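Robot learns to ask for directions, gets better at dishes

A robotics lab has found that one of the more useful things a tabletop robot can do is stop and admit it isn't sure which cube you mean.

The work comes out of the Urach lab, a small group that has spent the better part of two years teaching a robot arm to move crockery and fruit from one spot to another. Its new method, called Tridum, was described in a report put online in January. The short version is that the robot checks its two views of the table against each other before it moves, and if they don't agree, it goes and has another look. If they still don't agree, it asks.

Anyone who has shared a kitchen will see the appeal.

The usual approach in this corner of the field is to feed the robot everything at once. One camera stands off from the table and takes in the whole layout. Another rides along with the gripper and sees whatever the gripper happens to be near. Both streams go into one large model, the model produces a movement, and everyone leans in to see what it will be. Most of the time it's sensible. Some of the time the robot heads off with great confidence towards the wrong object, and because it's confident, there is no warning.

The Urach group went back through its own failed runs and came to a slightly embarrassing view of them. In a good share of the failures, one camera had the right idea and the other didn't, and the model had split the difference. Splitting the difference is a fine way to settle a restaurant bill. It's a poor way to reach for a cup, as you end up grasping the air beside it.

Tridum keeps the two views apart for longer. Each one gets to make its own list of what is on the table and roughly where. The lists are then laid over one another, using the printed grid on the work surface as common ground, and anything that appears on one list and not the other gets flagged. A flag doesn't mean something is wrong. An object can be perfectly visible from one side and out of view from the other, and the method has to decide whether that's a fair explanation or a sign that it has lost track of something.

That decision is the part the authors seem proudest of, and it takes up a long and fairly dense section of the report. In plain terms, the robot asks itself what it would expect to be missing from where it's looking. If the close view takes in only a corner of the plate, it shouldn't be surprised to find no cup there. If the whole plate is in view and there's no cup, something has changed, or the robot was wrong to begin with, and either way it shouldn't be swinging its arm about.

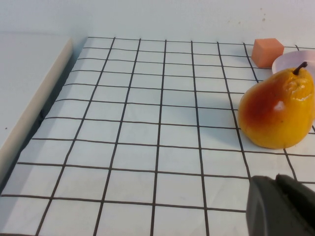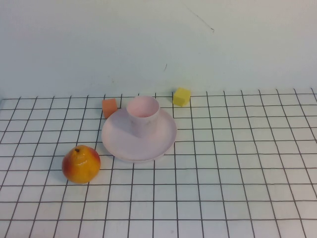 The Urach tabletop from the gripper's camera (first) and from the fixed camera (second). The pear, plate and orange cube turn up in both; the cup and yellow cube can be seen only in the second.

The test set was deliberately dull. The objects were the sort of thing you'd find at the bottom of a toy box, and the instructions were the sort you'd give a reasonably willing four-year-old: put the pear on the plate, move the orange cube next to the cup, take the cup off the plate and leave it somewhere sensible. (The report defines "somewhere sensible" at more length than you might think possible. It comes down to flat, free of other objects, and not near an edge.)

The group ran 1452 trials in all, half with Tridum switched on and half with the lab's older blended method. Layouts were repeated across both halves so that neither one got the easy tables. The older method went for the wrong object or the wrong place in 30 per cent of its trials. With Tridum the figure fell to 13 per cent, which still leaves a fair bit of misplaced fruit but is a big drop for a change that needed no new hardware and no new training data for the arm itself.

The training data was already there. Tridum was built on 756 recorded sessions the lab had made for an earlier project on stacking, which had not gone especially well. The report says little about that project beyond a single reference to "limited vertical success."

There is a cost, and it's time. A robot that stops to check is slower than one that doesn't, and the longest delays came on crowded tables, where the gripper's camera could see very little and flagged nearly everything. In the worst of these the arm made several small trips back and forth, looked at the same cube from a number of angles, and then asked for help with a cube it had correctly identified at the start. The authors call this "excess caution" and say they are working on it.

They also tried the reverse. With the threshold for asking turned right down, the robot stopped bothering anyone and went back to making mistakes, though fewer than before. With it turned right up, it asked before nearly every movement. The people running the trials were asked to rate each setting for how pleasant it was to work with. The chatty setting came last by a good margin, behind even the old method. It seems people would sooner put up with a wrong guess now and then than be consulted on every pear.

The setting used in the main trials sits between the two, and was picked by trying a range of values on a separate set of layouts. The report is upfront that a different table, or a different set of patience levels, might call for a different number.

An outside group at the Pillay Institute has had a go at repeating the result on its own arm, with its own cameras and a rather more cluttered bench. It found an improvement too, but a smaller one, and put the difference down to the grid. Pillay's bench doesn't have one. Without regular lines to match up, the two lists drifted out of step, and Tridum spent a lot of its time flagging objects that were exactly where they should have been. Taping down a few strips as markers helped. It also did little for the look of the bench, according to a note attached to the results.

The Urach lab has taken the point. A grid is a handy thing to have in a lab and an odd thing to ask for in a home, and there aren't many people who would redo the kitchen counter in graph paper to please an appliance. The next version is meant to pick its own landmarks from whatever happens to be lying about. Early attempts have been mixed. In one run the system settled on a shadow as its main point of reference, which worked nicely until the arm moved and took the shadow with it.

Shadows come up a fair bit in the report, as do shiny surfaces. Glossy objects gave more trouble than matte ones, and the pear gets a paragraph to itself. From one side it could look mostly yellow and from another mostly red, and the old method sometimes counted it as two pieces of fruit. Tridum did this less, as a second pear that showed up in only one view, in a spot where both cameras had a clear look, was the kind of thing it was built to doubt.

There is some commercial interest. Skorkach, which makes sorting equipment for commercial kitchens and cafeterias, has signed on to try the method on a tray-clearing line. The company is after something narrower than the lab's version. It doesn't need a robot that can take spoken instructions, only one that can tell when a cup has been left behind a bowl and won't sweep the pair of them onto the floor. Skorkach has said it expects to leave the asking feature out, on the grounds that there won't always be someone standing there to answer. A tray the system can't make sense of will be shunted to a side belt for a person to deal with.

The lab is a bit lukewarm on that plan. Its report argues that the question is where most of the learning happens, since each answer is saved and used to adjust how the robot weighs its two views the next time a similar table comes up. Take the question away and you still get the checking, but the system stays as good as it was on the day it was installed. The two sides have agreed to store images of the shunted trays and go through them later.

The Tridum code is free to download, along with the layouts used in the trials and a printable copy of the grid. The lab suggests laying it as flat as you can and measuring a few squares before you start. A second round of trials, with taller objects and no grid at all, is planned for later in the year.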